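4.2 Reporting of missed tests by club size

Forms came from 20 amateur athletics clubs in the Junusthorpe league, April to end of season. 1152 entries in all, 800 usable. The rest had no athlete code or the date box was left blank, so dropped. Testing visits were run by Tutow on behalf of the league; results were logged in Hinex by club staff, not by us.

Small clubs missed more visits than large ones. Main reason given: athlete had moved training venue and not told anyone. Second reason, wrong phone number on file. Refusals were rare, and seven of the clubs reported none at all. We did not seperate juniors from seniors here, see 4.4.

Supplements are a different matter. Athletes were asked what they took and where they kept it, and most listed ordinary kitchen items alongside powders and tablets. Labels often thrown away. This makes later checks hard, as Godoy (the league's advice line) can only look up a product by name and batch. 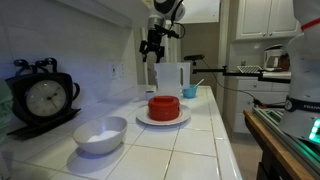
Figure 3. Kitchen worktop with lidded container, pitcher and cups.

Clubs that held a short talk at the start of the season had fuller forms, though the talks were not all the same and we can't say which part helped. Attendence was not recorded. Two-way tables by club size are in the appendix.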